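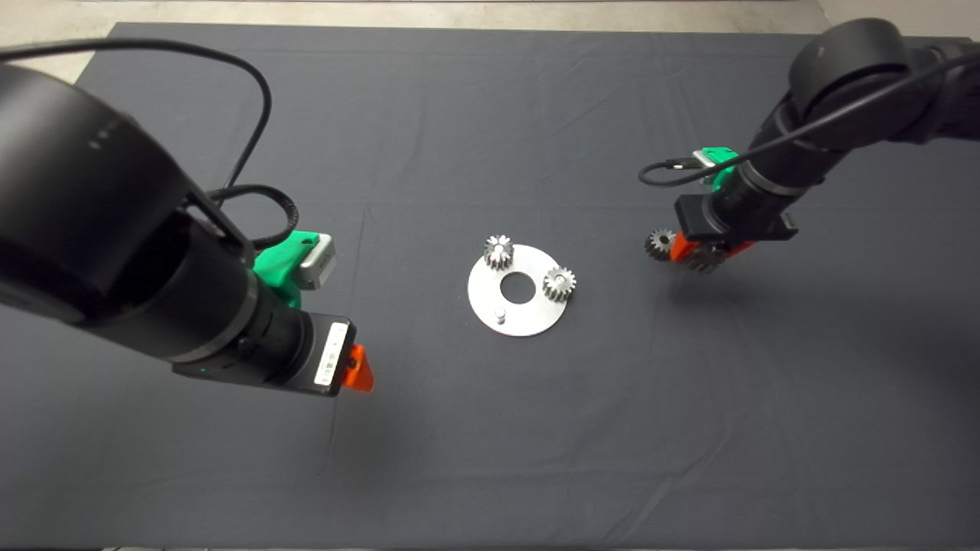
Changing over from one gear size to the next used to mean calling in the integrator, one early customer told Clurard, and now the people on the bench do it themselves. The same customer asked for a shorter manual, and the version that goes on sale this month has one.

CLURARD PUTS NUSTIK GEAR FITTING KIT ON GENERAL SALE

Wusurdale, December 6, 2020

Clurard has opened orders for Nustik, an add-on kit that lets a pair of small robot arms pick up spur gears and set them on the pegs of a base plate. The kit was on limited release until the end of November. It is meant for workshops, colleges and small gearbox makers that already own a pair of arms and don't want to buy a complete assembly cell.

Nustik costs £800 before VAT. Each box holds two wrist brackets, each with a small camera module, three sets of printed gripper fingers, the cables and a licence for the fitting software. The brackets are printed in green and the fingers in orange, so that worn parts can be told apart from the arm and reordered by colour. The customer supplies the arms, the grippers and a computer to run the software.

Fitting the brackets takes a hex key and a screwdriver. The software then takes the user through a calibration routine, which has to be repeated whenever a bracket is taken off or knocked. Clurard advises leaving enough slack in the camera cables for the wrist to turn fully, and checking them at the start of each shift.

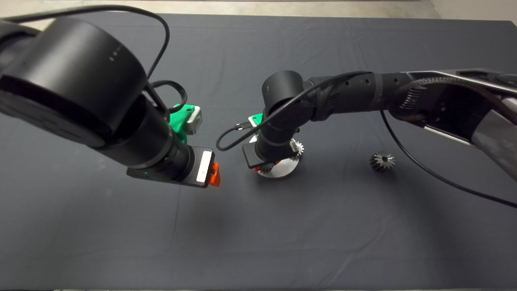
Does the kit need a special table?
Any flat, steady surface will do, as long as it isn't shiny. Clurard uses a plain dark cloth at its own bench and recommends something similar, pulled reasonably flat.

The base plate doesn't have to be clamped for light work. For gears that are a tight fit on their pegs, a clamp or a non-slip mat should be used, and the pressing force should be set low for the first run. Users can teach a new plate by guiding the gripper to each peg by hand and saving the position. Saved plates can be copied from one computer to another.

Gears can be given to the arms in a tray or put down singly. The fingers hold a gear by its outer edge and lower it from above. If it doesn't drop onto the peg, the software turns it a little and tries again, then stops and asks for help. The number of tries is set by the user.

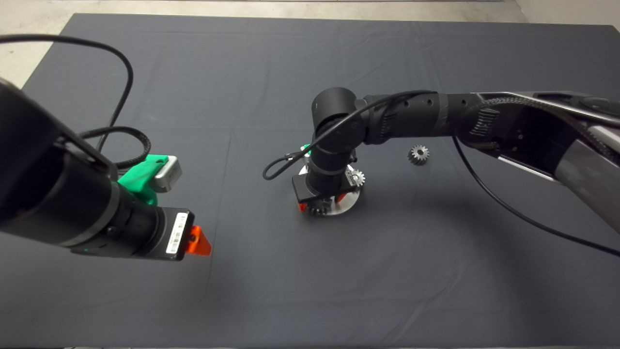
Orders, delivery and support

Nustik can be ordered from Clurard in Wusurdale or through its distributor, Lytvynenko, which will also hold spare fingers and brackets. Parts bought from either are covered by a two-year guarantee, apart from the fingers, which are treated as wearing parts. Print files for the fingers come with the licence, and customers may change them for their own use.

Support is by telephone and email during office hours. Customers who bought the kit during the limited release will get the new manual and the current software at no charge. Their brackets don't need replacing.

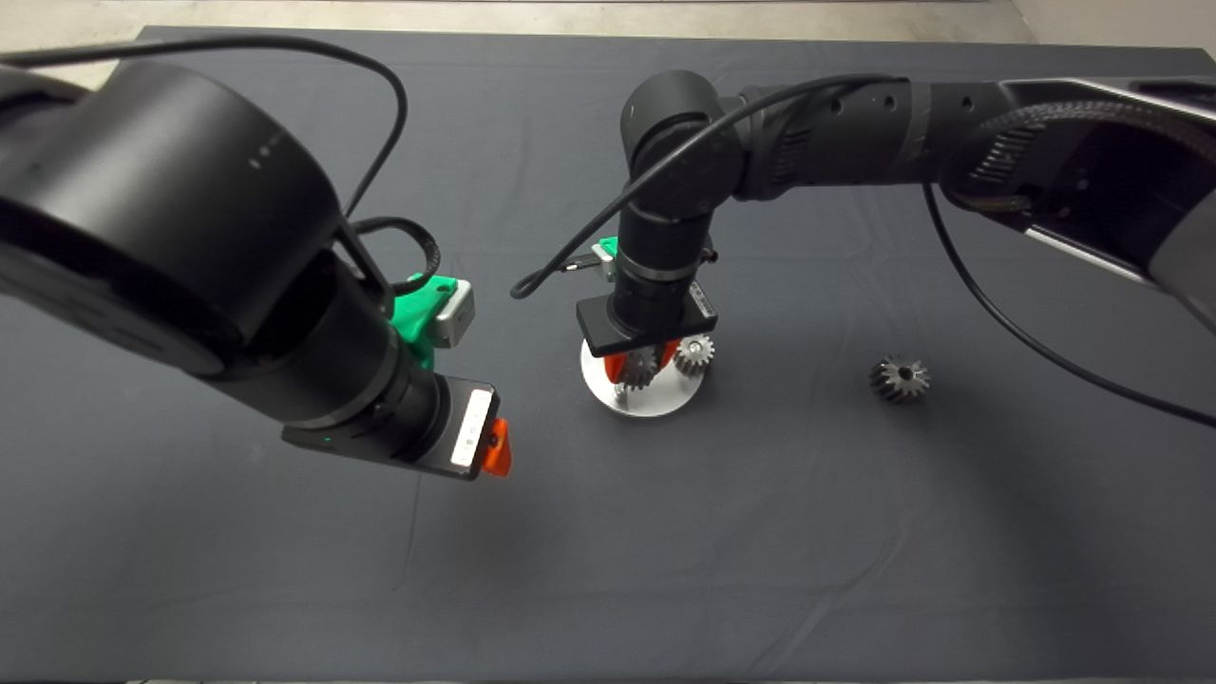 Nustik is sold for spur gears on upright pegs, and buyers should check their parts against the size chart before ordering. Other shapes aren't supported in this version. A bevel gear, like the dark one lying out on the cloth to the right, can be left within reach of the arms, but the software has no fitting routine for it. Where gears have to mesh, the peg positions should be taught with the neighbouring gear already on the plate, because the held gear comes down very close to it and the fingers need room at the sides.

Demonstrations can be booked at the Wusurdale workshop. Visitors are welcome to bring their own plates and gears, and should send drawings beforehand so that suitable fingers can be printed. The size chart, the manual and a list of compatible arms are available on request from Clurard or Lytvynenko.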